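Print | E-mail | 14 comments

I have cooked rice badly for most of my life, and I blame the packet. It tells you to boil, cover and wait. Wait for what?

My neighbor Dilek Yurt rinses hers until the water runs clear, then walks away -- no peeking, no stirring. I thought that was fussy. Then I ate at her place one Tuesday and went home sulking.
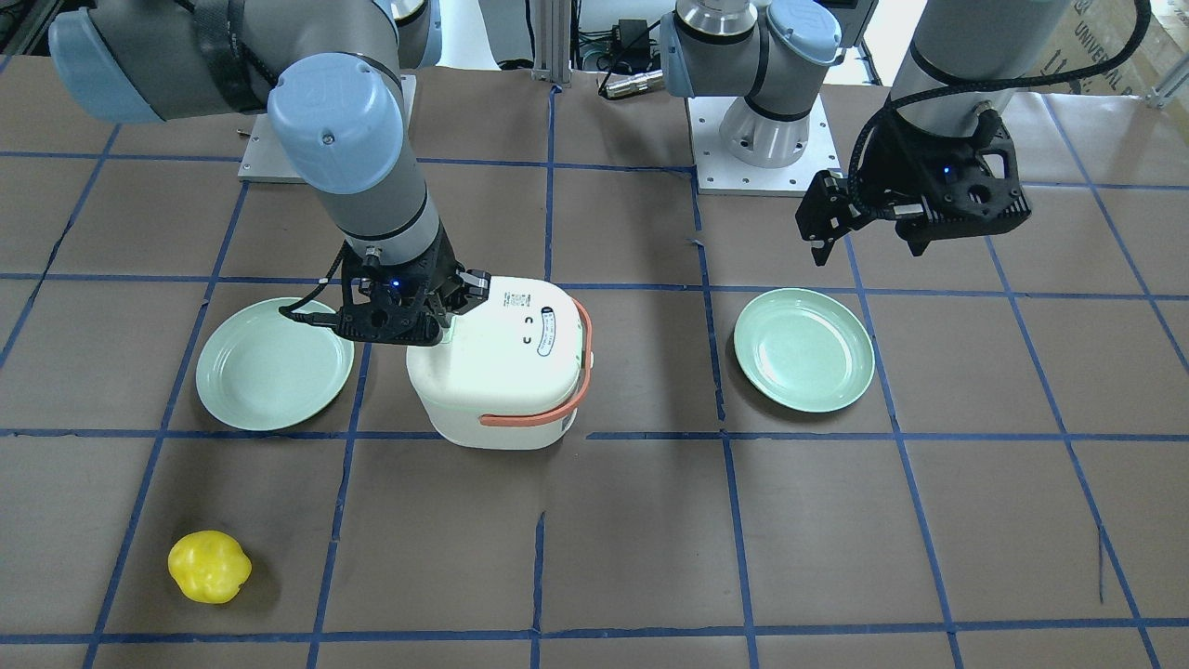
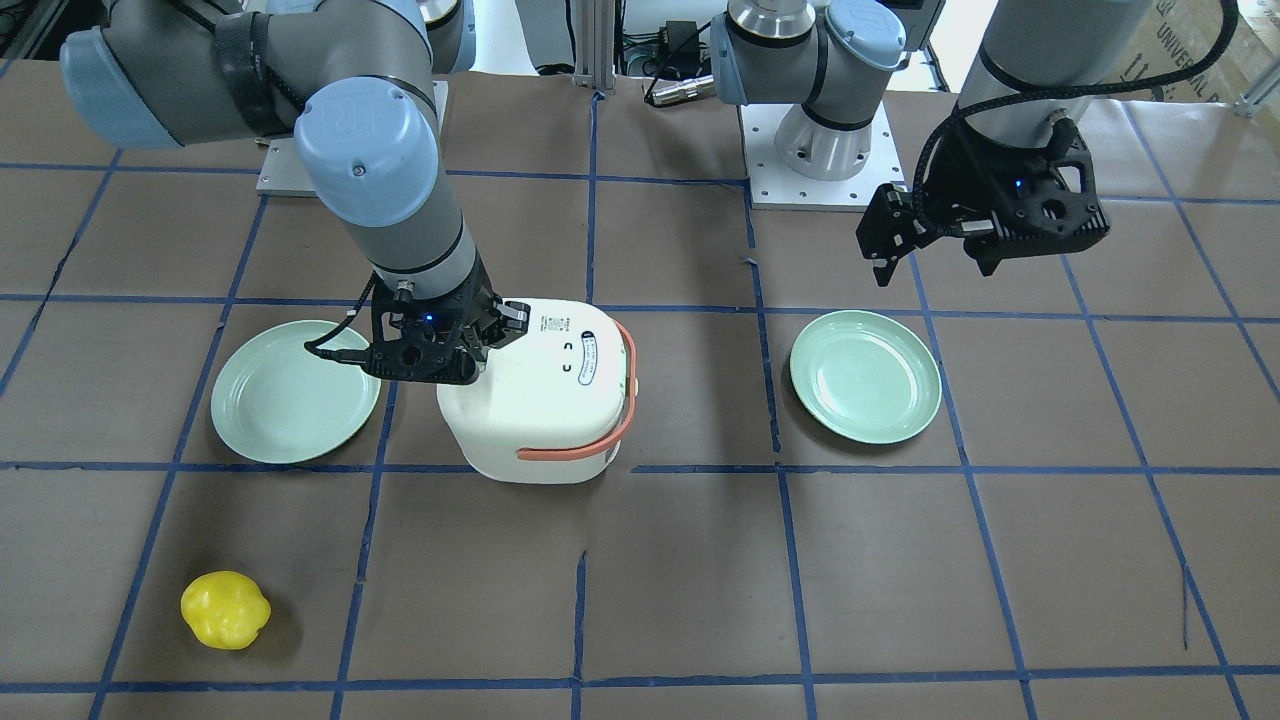
So does rinsing really matter that much? It depends on the rice, but for long grain I'd rinse every time, and I'd skip it for pudding.

My sister still thinks I'm making a fuss over a side dish. Fine, she can keep her gluey rice!

40 shares

Contact Brovinden | Back to top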